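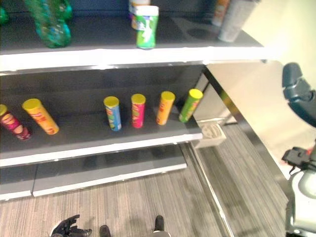
Restoring and Refitting the Older House
Handout 4: Floor Finishes, and How to Read a Claim
Revised 05/09/2026

Bring this one to class along with your finish samples. It replaces the two pages I gave out in December, which had an error in the section on recoating.

What we covered last time

Old softwood floors, mostly fir and heart pine, were often never meant to be seen. In a lot of modest houses the builder expected carpet, oilcloth or paint over them. So when a product label says it will "bring back the original look," ask which one. If your front room had a painted border and a rug in the middle, the original look is a painted border and a worn patch. Most people don't want that, and that's fine, but then we are talking about taste and should say so.

The four families of finish

Shellac. Easy to apply, easy to repair, and historically right for many houses built before the 1920s. It marks if you leave water on it. The standard warning is that it can't be used in a kitchen. I have seen it used in kitchens. It looked like a kitchen floor that people walked on.

Drying oils and oil-varnish blends. These soak in and leave a low sheen. Sellers like to say they "feed the wood." Wood in a floor is dead and does not eat. What the oil does is fill pores near the surface and harden there, which is useful enough without the story. Rags soaked in drying oil can catch fire on their own, so lay them flat outside to dry, and please don't leave them in the classroom trash again.

Oil-based polyurethane. Tough, slow, smelly, and it turns amber. On fir the amber can be handsome. On maple it can look like weak tea.

Water-based polyurethane. Dries fast and stays close to clear. Early versions earned a poor name for wear and the newer ones are better. How much better is where the trouble starts.

Reading a wear claim

Suppose the Turon line of water-based finish is sold with a line on the can saying it stood up to 2,021 rub cycles, and the older Bronard formula is listed at 1,016. The natural reading is that Turon lasts twice as long. Before you accept that, write down what you would need to know:

What did the rubbing? A felt pad and a grit wheel give very different numbers.
How many coats were on the test panel? If one panel had four and the other had two, the result tells you about coats.
What counted as failure? First visible scratch, loss of gloss, and bare wood are three different finish lines.
Who ran it, and would they have printed the number if it had come out the other way around?

Neither label answers any of these. I wrote to Turon's supplier and got back a color brochure. Until somebody answers, treat both figures as decoration.

The same goes for "up to 9 years between coats." The words "up to" cover every length of time from an afternoon on. A hallway with a dog in it and a guest bedroom under a rug are not the same test, and the label doesn't say which one it had in mind.

Sanding

A sound tongue-and-groove floor has only so much wood above the tongue. Every full sanding takes some of it, and you can't put it back. Find a floor vent or pull a threshold and look at the edge of a board before you rent a machine. If you can see nail heads at the surface in several places, the floor has probably been sanded hard already.

If the old finish is thin but whole, screen it lightly and recoat. This was the error in the earlier pages: I wrote that you could recoat over wax. You can't. Test first with a rag and mineral spirits in a corner. If the rag comes up yellow or brown and a bit greasy, assume wax and plan on removing it.

Also assume that old paint and some old varnishes contain lead until a proper test says otherwise. Dry sanding spreads it through the house. We'll spend the first part of the next session on this, and I'd like you to have read the safety sheet.

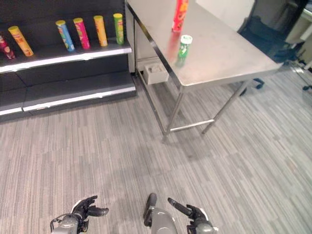
Nasrallah objected to the whole section on wear claims when the draft went around, saying that a shopper has to pick something off the shelf by Saturday's closing time or the job never gets done, and that a bad number is still better than a coin toss. I don't agree. A bad number feels like knowledge, and it is usually attached to the higher price. Buy the smallest can of two finishes, put them on scrap of the same species, and drag a chair over them. It costs you an evening.

Nasrallah's second point was fairer: most floors fail from poor prep, whatever is in the can. Dust between coats, a coat put on too thick, furniture moved back too early. Keep that in mind while you argue over brands.

For next session

Bring a scrap board with two finishes on it, labeled on the back only. We will pass them around and guess.
Read the Fekik case notes, the part on the stair hall. Note where the owners say "original" and what evidence they give for it.
Write half a page on one claim from a finish label. Leave out whether you believe it. Say what would change your mind.

Respirators are in the gray cabinet. Check the cartridge dates, a few have expired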